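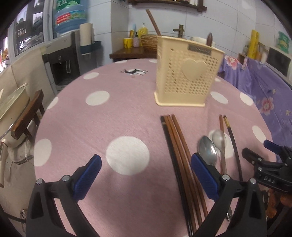
Cutlery, a utensil basket and a pair of hand-held gripper fingers at a kitchen table.

Gisteck opens its Pikico kitchen lessons to the public

TULLELL, 2025-07-08 – I've been told a press release should be written in the third person, and I did try, but I kept calling myself "the founder" and giggling. So hello! I'm Rosine Tanguy, I run Gisteck out of two rooms above the bike shop on Leclerc Street, and as of this morning Pikico is open to anyone who wants to use it.

Pikico is our collection of household lessons for robots. A person picks up a gripper by its handle and does an ordinary job with it: putting a spoon in a basket, say, or shifting a mug along a counter. A camera on the tool records what the fingers see and how they move, and all of that becomes something a robot arm can learn from. The first release has 3000 recorded lessons in it, and 712 of those are cutlery. (Yes, we like cutlery. More on that in a minute.)

We went into 14 homes to collect them. I'd assumed we would build a tidy practice kitchen in the back room, with a white bench and good lamps, and we did that for a while. Then in May we tried a model trained on the practice kitchen at my aunt's place and it was hopeless. It reached for a fork and closed on a stripe in her tablecloth, three tries running, with my aunt offering it encouragement the whole time. After that we packed up the lamps and started knocking on doors.

Real tables are wonderful for this work. There are spotty cloths and flowery cloths, shiny spoons that reflect everything near them, dark chopsticks lying right up against brown ones. A chopstick is a lovely hard problem, by the way. It's thin, it rolls, and if you pinch it too near one end the other end swings off wherever it likes. People sort that out with their fingers and never think about it, so when you put a gripper in their hands you get to watch them work it out again, slowly, with a fair bit of muttering. We've kept the fumbles in the collection and labelled them, so you can leave them out of your training if you'd like a cleaner set, or use them to teach a robot how to recover from a bad grab.

About a third of what's in Pikico was done by remote control instead. For those, one of us sat with a pair of hand controllers and drove an arm at the other side of the room. It's slower, and my shoulders have opinions about it, but the recordings come from the arm's own joints and some labs much prefer that. The two kinds are stored in separate folders with matching task names so you can compare them. I'd love to hear what you find, because we argue about it here most lunchtimes. I'm on the hand-held side. You simply get through more lessons in an afternoon, and people who've never touched a robot are comfortable with the tool after a cup of tea and a few goes.

What's in the release:

The recordings, sorted by task and by home, with a plain-language note on each one.
A short guide to demonstrating by hand, covering grip, speed and where to start and stop.
A separate guide to the remote-control sessions, including our controller settings.
Consent and privacy forms you're welcome to adapt for your own home visits.

Everything is free for teaching and research. If you'd like to put it in a product, get in touch and we'll talk about a licence, and I promise the conversation won't be frightening. Schools and community colleges can also borrow a hand-held kit from us for a couple of weeks. We only have a few, so please be patient, and please send the charger back with it.

Next up is washing-up and laundry. We've had a go at socks already and I'm not ready to discuss it. We're also looking for more homes in and near Tullell, especially ones with small kitchens, odd-shaped tables or strongly patterned anything. A visit takes a morning, we bring the gear and the muffins, and you don't need to tidy first. I'd really rather you didn't! Participants are paid for their time and can ask us to remove their recordings later on.

Big thanks to every household that let us in, and to my aunt, whose tablecloth is now part of our standard test.

About Gisteck
Gisteck is a small robotics company in Tullell. We record everyday tasks, taught by hand and by remote control, and help people train robots with them.

Media contact
Rosine Tanguy, Gisteck, Leclerc Street, Tullell. Interviews and studio visits are welcome, mornings are best, and you can have a turn with the gripper while you're here.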